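Gestton Laundry Plant to Switch to Low-Temperature Wash for Hotel Blankets and Throws

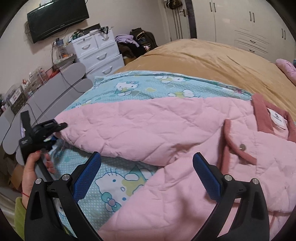 Clullow, the textile rental company that supplies linen to small hotels and guesthouses, will move its Gestton plant to a low-temperature wash process for blankets and bed throws beginning in January. The company confirmed the change in a notice sent to customers on Tuesday.

The plant currently washes most blankets at 140 degrees Fahrenheit, the setting it also uses for sheets and towels. Under the new process, synthetic plush and fleece items will be washed at 80 degrees with an oxygen-based bleach activator and a longer rinse. Sheets, pillowcases and towels stay on the existing cycle.

Clullow said the main purpose is to extend the service life of pile fabrics. Polyester plush loses loft when it is washed and tumbled hot, and the fiber tips can fuse slightly in the dryer, leaving the harsh, matted surface that guests tend to notice first at the folded edge. Once that has happened the pile can't be restored by brushing. Blankets in that condition are withdrawn and sold as rags or moving pads.

According to the notice, throws at Gestton are now withdrawn after an average of 80 washes. The company did not give a target for the new process, but it said trial items had passed that number with no measurable loss of pile height. Pile height was checked with a thickness gauge at a fixed pressure, with readings taken at the center of the item and near each corner.

The trial ran on one washing line and covered 134 blankets and throws from three hotel accounts. Items were tagged at the hem and returned to normal circulation between washes, so the results include ordinary wear from use and from handling in carts and chutes. A few tagged items did not come back and were left out of the figures.

Energy use is the second factor. Heating water is the largest single gas load at the plant after the dryers. The notice puts the gas saving at roughly 700 therms a month once all blanket loads have moved over. Part of that is offset by the longer rinse, which raises water use per load. Clullow plans to recover final rinse water and send it to the prewash stage of the towel line, where quality requirements are lower. The storage tank for recovered water is in place. The connecting pipework is not finished, and until it is the extra rinse water will go to drain.

Drying will change as well. The outlet air limit for plush loads drops, and cycles will end on a moisture reading instead of a timer. Loads will be smaller to keep the fabric moving freely in the drum, so throughput on the blanket line is expected to fall slightly at first. The plant intends to make up the difference by running blankets later into the evening shift on weekdays.

Hygiene results were the question most often raised by customers during the trial, Clullow said. A hot wash disinfects by temperature held over time. A cool wash depends on chemistry, and the dose has to be correct in every load. Swatches carrying a test organism were placed in trial loads and sent to Raptis, a contract laboratory, for counting. All of the swatches from full-dose loads met the plant's internal limit. In one early load a dosing pump lost prime and delivered less activator than specified, and the swatches from that load failed. The items were rewashed hot before they left the plant.

As a result, the line has been fitted with a flow sensor on each dosing channel. If the measured volume falls outside the set band, the machine holds at the end of the wash step and won't release the door until an operator repeats the dose or sends the load to the hot cycle. The controller, supplied by Emel, records the volume, the water temperature and the hold time for each load. Customers can request the records for their own account.

Two groups of items are excluded. Wool and wool-blend blankets will continue to go to a separate gentle cycle, and items from healthcare accounts remain on the hot cycle without exception. Quilted bedspreads with cotton filling are under review — they dry unevenly at the lower outlet temperature, and the company wants more data before deciding. For now they are handled as before.

Hotels are being asked to make one change on their side. Blankets and throws should be bagged separately from sheets. Cotton lint transfers readily to polyester pile and is harder to remove in a cool wash, particularly on darker colors. Mixed bags will be sorted by hand at intake, and from the second month of service a sorting charge of $2 per bag will apply. Separate bags will be delivered with the last clean order before the changeover.

The notice also asks housekeeping staff to stop pretreating stains on throws with chlorine products. Residual chlorine reacts with the peroxide in the new process and reduces the amount available for the load. Stained items should be left untreated and placed in a marked bag. Makeup, body oil and self-tanning lotion account for most of the stains the plant sees on throws, and all three respond better to a surfactant soak than to bleach.

Rental rates for blankets and throws will not change for accounts under current contracts. Clullow said replacement charges for worn items, which are shared with the customer under some older agreements, should decline over time, but it gave no estimate.

The changeover will be done one washing line at a time, starting with the line used for the trial. Deliveries are expected to follow the normal schedule. Customers with large seasonal blanket orders have been asked to confirm quantities with the Gestton office before the end of the month so that stock can be set aside.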